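Stenton Toy Library - Frequently Asked Questions

The Stenton Toy Library lends toys, games and play sets to families with young children. Please read the answers below before your first visit.
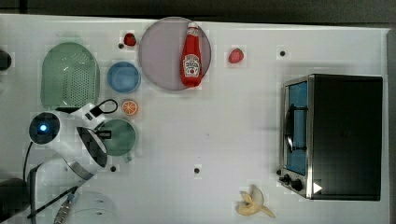

Membership

Who may join?
Membership is open to any adult who lives or works in Stenton or Fahy and cares for a child under the age of 6. Grandparents and registered childminders may apply on the same terms as parents.

What do I need to bring?
Please bring photo identification and proof of address dated within the past two months. A membership card is issued at the desk on the same day.

Borrowing

How many items may I borrow at one time?
Each household may borrow up to 6 items. A boxed set, such as play food or building blocks, is treated as a single item.

How long is the loan period?
Loans run for 2 weeks. They may be renewed once, by telephone or in person, unless another member has reserved the item.

May I reserve a toy?
Yes. Reservations are taken at the desk and by telephone at extension 1315. Reserved items are held until the end of the next opening day.

Returns and Care

What if a piece is missing or broken?
Please tell the desk when you return the item. There is no charge for ordinary wear. Lost pieces are charged at replacement cost, and the charge is refunded if the piece is later found and returned.

Do I need to clean toys before returning them?
Hard toys should be wiped with warm soapy water and dried. Fabric toys should be returned unwashed - staff will launder them.

Other Questions

Is the library open in July?
Yes, on mornings only. Items due on a closed afternoon may be returned the next morning without a late fee.

Whom should I contact about a donation?
Please write to Regula Thaler, Collections, before bringing items in. Questions about fees should be sent to Gion Trummer at the membership desk.

Page last reviewed 22 June 2025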